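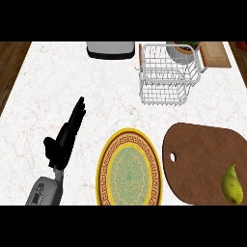
Lerkgate Open Hang

The Lerkgate Open Hang is a recurring exhibition of contemporary art held in Prurnham, a market town in the Wulldale district. It has no jury, no theme and no prize, and it has been criticized at different times for the absence of each. Any resident may submit one work, provided it can be carried through the front door by two people without swearing. The second half of that rule is not enforced.

Origins

The exhibition began in a former seed warehouse on Lerkgate, the street from which it takes its name. A group of painters had been turned down by the county's annual show and rented the upper floor for a month in order to be turned down by nobody. The first hang filled the walls by noon. Later arrivals were put on the stairs, and the stairs have been considered the better position ever since, as visitors have to stop there to breathe. 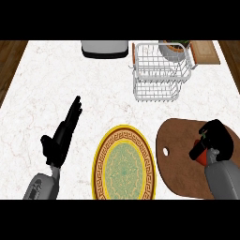 Department of Visual Culture, Wulldale College

Format

Works are hung in the order in which they come through the door. This has produced some memorable neighbors, among them a ten-foot abstract in tar and a watercolor of the artist's spaniel, which were reviewed together as a diptych. Labels give a title and a medium but no name until the final weekend, when the names are added in pencil. Regular visitors claim to guess most of them and are usually wrong about their own relatives.

The show now occupies 3 floors and takes a maximum of 210 works. The limit was brought in after a year in which several pieces had to be shown facing the wall. One of these sold.

The Sokol episode

The best-known work to pass through the exhibition is Sokol, an installation made of 1000 unpaid parking tickets folded into the shape of a falcon. The town council asked for its removal on the grounds that the tickets were still legally payable. The organizers replied that the work had been entered as sculpture and could not be treated as correspondence. The matter was settled when the falcon's left wing was found to consist largely of tickets from a neighboring district, over which Prurnham had no authority — the right wing was paid in full and stayed up.

Reception

Attendance reached 2167 in the year of Sokol, a figure that includes people who came in to ask about parking. Local critics have been divided. One called the Open Hang "the only honest exhibition in the valley," while another, writing in the same paper, compared it to a garage sale with better lighting. The organizers printed both remarks on the poster, the second in larger type.

The exhibition is held in July and closes at six, or whenever the last visitor has been found.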